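十一月，下午四点多，刚收完一轮，坐下来写。茶还烫，先写。

起因是抹布。家里的抹布到底有多少块我不知道，反正每个抽屉拉开都有，水槽下面有，洗衣机顶上有，玄关鞋柜里居然也塞着一团，硬邦邦的，擦过什么已经想不起来了。上礼拜找一块干净的擦眼镜，翻了三个地方，最后用的T恤下摆。那一刻决定：收。

顺便说，搬来Telham快两年了，这个“收”字说过很多次。客厅还是老样子，蓝沙发、白桌子，东西慢慢往上堆，堆到看不见桌面了就挪到餐椅上，餐椅坐不了人了再挪回去。循环。

这次规矩定得很低，只弄布。抹布、擦碗巾、超细纤维的、旧毛巾剪的，全部。别的一概不碰，看见书乱了也不碰，看见充电线也不碰（忍得很辛苦）。

先全部倒到地上。真的是一座小山。颜色乱七八糟，有一块橙的是Renthorpe那家五金店买拖把送的，有几块灰的边都脱线了。有一条擦碗巾是Sulastri Sitompul从老家带给我的，印着鱼，我一直舍不得用，结果压在最底下压出一道黄印。心疼，已经泡上了。Sulastri你要是看到这篇，对不起，下次一定用。

然后分。我的分法：

- 还软的、吸水的，留
- 发硬但没破的，洗一次再看
- 破的、有味道的、擦过油漆的，扔
- 说不清的，扔

最后一条最有用。以前我在“说不清”上面耗掉的时间够我把窗户擦一遍了。比如一块米色的，摸着还行，闻着也还行，可是每次用它擦玻璃都留毛。为什么一直没扔？不知道。扔了。

扔的装进一个垃圾袋，扎口，马上拎下楼。一定要马上。放门口过夜的话，我第二天会打开再看一眼，一看就完了，有两块会自己走回抽屉里。别问我怎么知道的。

洗的分了两锅。油的一锅，不油的一锅。油的先用热水和碱泡着，泡完那个水的颜色我就不形容了。超细纤维的单独洗，不放柔顺剂，不跟毛巾混，不然粘一身毛，摘都摘不干净。我以前混着洗，洗了一年，还怪布不好。

晾也有讲究，其实就是别叠着晾。我图省事两块搭一起，中间那层到晚上还是潮的，第二天一股味，等于白洗。重新洗了一遍。气。

晾的空档把抽屉擦了。抽屉底下那张垫纸揭起来，里面有一枚硬币、一根皮筋、一张Sulemana的洗衣液优惠券，早过期了。垫纸换新的，拿包装纸剪的，剪歪了，无所谓，关上谁看得见。

接下来是叠，我最拖的一步。在站着叠和坐着叠之间换了好几次，最后还是在沙发前面叠，布摊在坐垫上，腰舒服一点。叠法也试了几种。网上教的那种竖着立起来的，三折再三折，放进盒子里一排像书一样，好看是好看，可我家这些布大小不一样，薄的立不住，抽一块倒一排。放弃。卷的也试了，卷完像春卷，占地方，而且看不出是哪块。

最后回到最笨的：对折，再对折，平着摞。捏住两个角抖一下，边对边，抹平，放。超细纤维有点粘手，手指干的时候会挂住，尤其冬天，那个触感我有点受不了，牙根发酸。先抹护手霜再叠，会好一些，但又怕油沾到布上……所以就忍着叠，快一点。 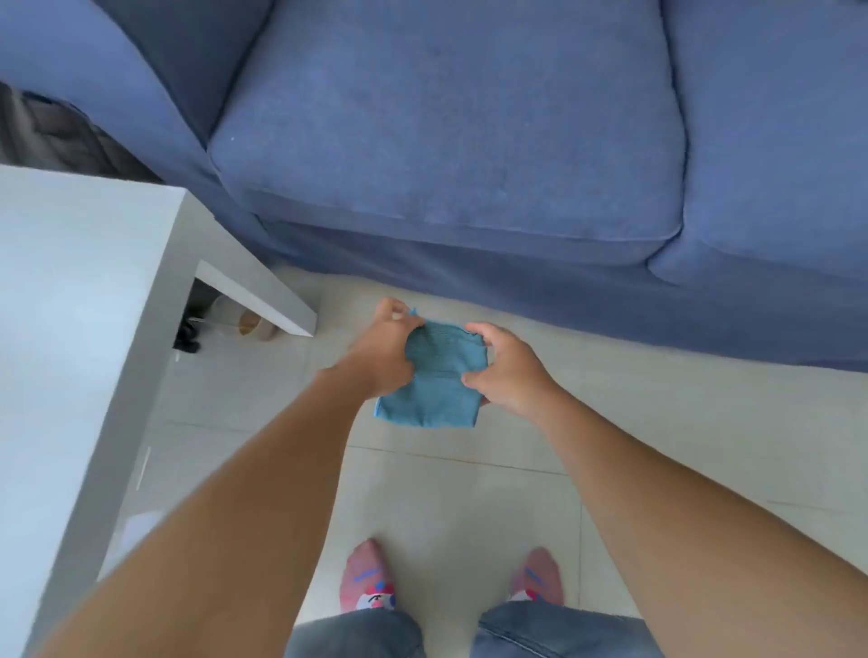

*蓝绿色这块，折到一半，角还翘着。*

这种蓝绿的小方块是我现在最喜欢的。不掉毛，擦桌子一遍就够，水拧得出来。当时在Stedano买的，买的时候嫌颜色怪，跟沙发放一起像没配好的一套，现在看习惯了，反而好找。所以后来给它定了专岗：只擦客厅的桌子和柜面。厨房的不许过来，它也不许去厨房。

按地方分颜色这件事，早就听人说过，一直觉得麻烦。真做了才发现省脑子。以前拿起一块布要先闻，闻完还要想：这块昨天擦过灶台没有？现在不用想了。

目前的分工，记一下，免得我自己忘：

- 蓝绿：客厅
- 灰：厨房台面和灶台
- 白的旧毛巾：地板，擦完就可以扔的那种
- 印花擦碗巾：只碰碗
- 橙的那块：卫生间，镜子除外

镜子用眼镜布。对，我终于有一块固定的眼镜布了，放在笔筒旁边，谁也不准动。

叠完放哪里又想了半天。本来要买收纳盒，购物车里都放好了，带隔板的，白色，看着很治愈。后来想起上次买的两个盒子现在装的是……空气。还在柜顶。拿下来擦擦灰，正好，一个放客厅的，一个放厨房的。购物车清空。省下的钱晚上点了份馄饨。

盒子不盖盖子。我试过盖的，盖了就懒得开，懒得开就随手搭在水龙头上，然后又回到原点。敞着，伸手就拿。落一点点灰我认了。

数量我没数，标准就是盒子。盒子满了就不许进新的，要进先出一块。促销送的抹布也算，以后买拖把人家送，我就说不要了谢谢。（能不能说出口另讲。）

说几个这次没弄好的。

第一，沙发。叠着叠着低头一看，坐垫上有个小白点，捏不起来，不知道是线头还是什么，拿胶带粘一下再说。还有沙发下面那圈垂下来的布裙，平时觉得挺好看，遮丑，可是遮丑的意思就是下面有丑。掀起来看了一眼，又放下了。那个留到下次。

第二，桌子底下。也有东西，我知道，玻璃罐子什么的还在地上。说了只弄布，罐子不是布。规矩就是规矩。

第三，窗帘算不算布？想了一下，决定不算。

时间上，洗和晾不算的话，一个下午多一点。比我想的久，主要是中间看了会儿手机，又接了个电话，又去翻那条鱼的擦碗巾泡得怎么样了，翻了四五次。黄印淡了，没全掉。明天换小苏打再试，谁有办法在评论里说一声，棉的，印花，不敢上漂白。

有个小变化，晚饭前倒水撒了一点在桌上，我手一伸就拿到了布。擦完了才反应过来，咦，没找。就这么个事，高兴了有五分钟。

用完的脏布现在挂在洗衣机旁边一个网袋里，满了就洗，不过夜泡着。这个能坚持多久不好说，上次的网袋坚持了三星期，后来拿去装洋葱了。

下一回打算弄沙发底下和桌子底下，一起，省得再蹲两次。先找个手电。如果掀开有什么惊喜会来写，如果没写，就是还没掀。

补一句：有人上次留言问碱用多少，我没称，小勺子一平勺，一盆水，泡到水凉就捞。戴手套！我没戴，现在手干得跟砂纸一样，刚刚打字还勾到袖子。护手霜去哪了……昨天明明放在桌上在的。

先去找护手霜，茶也凉了。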